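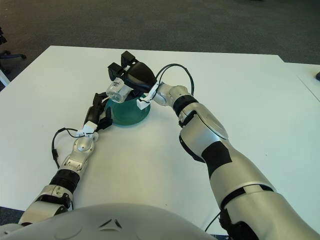

Long one from me this evening, so put the kettle on. Several of you asked what I do all day now that I've joined the Ovano project at Grestulholm, and "teaching a robot to tidy up" only gets you so far!

The job is collecting examples. One of us steers the arms through a small task, everything gets recorded, and later the learning system tries to work out what all those goes have in common. One go is called an episode. My target for this task is 80 of them, and I'm a slow and careful sort of person, so you can imagine.

The task sounds like nothing. Clear container, green dish, bring the two together, let go, hands back. My mum could do it while on the phone and stirring a pan (she does most things that way). 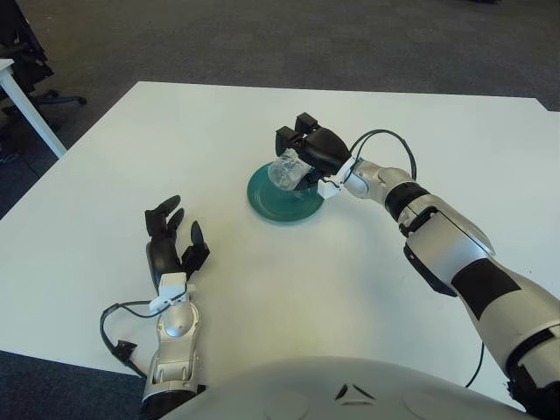 What I hadn't expected is how much of the work is being different on purpose. If I do it the same way every time, the system learns my one way and gets stuck the moment anything moves. So I shift the dish a bit, turn the container round, come in from a new angle, and write it all down in my notebook as I go.

Clear plastic and glass are a proper nuisance, by the way. Dario Lo Presti warned me on my first morning and I nodded politely and didn't believe him. Against a white table you lose the edges, and if I'm squinting then I can't expect the software to have an easy time of it.

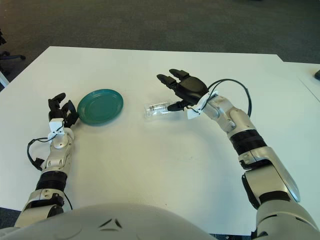

We keep the clumsy goes too, as long as they're marked as clumsy. Ilaria Testa is very firm on this, and she's won me round. A fumble followed by a good recovery is worth having, so I've stopped groaning out loud when I make one (mostly).

Of the 80, 20 get set aside and never used for training, so there's something fresh to check against afterwards. I always want to put my nicest ones in that pile and I'm not allowed, they're picked at random.

Right, my tea's gone cold and I've still got 3 pages of notes to type up. If anyone from the Lumatville meet-up is reading, yes, I'm still coming in December, and yes, I'll bring the notebook!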